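Bin Night at Miltulley: The One Where the Grip Let Go

Welcome back to the gallery! If you followed our last page you know we've been teaching a two-finger gripper to tidy a living room, one soft and floppy object at a time, and that it had been going beautifully. Then came April. This page is the story of a fault, and I think it's the best thing that has happened to the project so far, because we learned more from it than from the whole winter of clean runs.

Some background for new visitors. We work out of a shared workshop in Miltulley, evenings mostly. The arm is called Yokoyama (it was named before I joined and I have never gotten a straight answer about why). The control software is Aka, which we write ourselves, and the fingers come off the printer at our sister shop over in Clodton. Before the arm tries anything, a person does the same job by hand with a matching gripper, over and over, and Aka learns from those passes. Slippers into a bin, slippers out of a bin, that sort of thing. It sounds dull and I could do it all night.

The trouble started with a footwear run. Yokoyama picked up a slipper perfectly, swung it over the table, and then opened its fingers a good foot too high. Down it went. We laughed, reset, and ran it again. Same thing. On the third try it did the opposite and would not open at all, and that was when we stopped laughing — a gripper that drops things is a nuisance, but a gripper that holds on when you tell it to let go is a safety problem.

We hit the stop button, cut the power, and eased the fingers apart by hand. No pinched fingers, no damage, one slightly flattened slipper. Then we wrote everything down while it was fresh, and I'm so glad we did, because by the next evening we all remembered the order of events differently.

My first guess was the fingers. Long printed fingers flex, soft uppers squash, and it seemed likely that Aka was reading a squashed slipper as a closed hand. So we went back to the hand-held tool and worked through the whole set of motions slowly, looking for the point where the numbers stopped making sense.

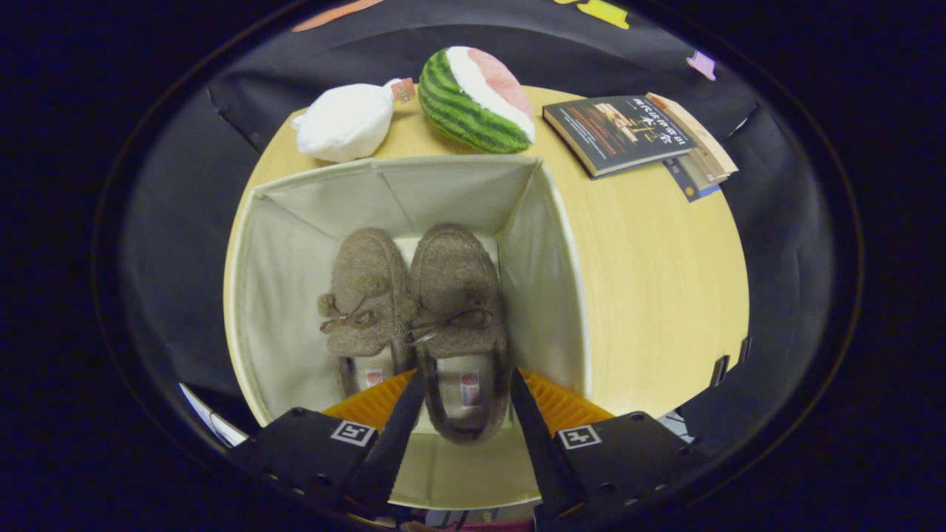 The finger theory lasted 2 evenings. It was a nice theory! We swapped in a fresh pair from Clodton, repeated the test, and got the same early drop with brand-new parts. Whatever was wrong, it was wrong further back.

What cracked it was a warm-up test. Somebody suggested leaving Yokoyama powered on and opening and closing on nothing while we ate dinner. For the first stretch it was flawless. After around 60 minutes the reported finger width began to wander, a hair at a time, with the fingers parked in exactly the same place. We pulled the wrist cover and found a sensor connector that had worked itself partway out. As the wrist warmed up the contact got worse, and Aka believed every bad number it was given.

The fix on the hardware side was almost embarrassingly small: a new connector with a locking tab and a strain relief for the cable. The software side took longer and I'm prouder of it. Aka now compares the width it asked for with the width it gets back, and if the two disagree for more than a moment it holds position and calls for a person. It will no longer carry on with a guess.

We also changed a few shop habits:

Width check at power-on, and again after every 4 runs.

Stop button on the near side of the table, within reach of whoever is standing closest. It used to live on the shelf — yes, I know.

Hands stay out of the work area until the light on the arm is off, even for "just a second" to straighten something.

We've since repeated the footwear run, including after a long warm-up, and it has behaved itself. I still want to try it on a hot afternoon with the shop doors closed. Towels are next, and after that Clodton has promised us a set of shorter fingers that I can't wait to bolt on. More pictures when they get here!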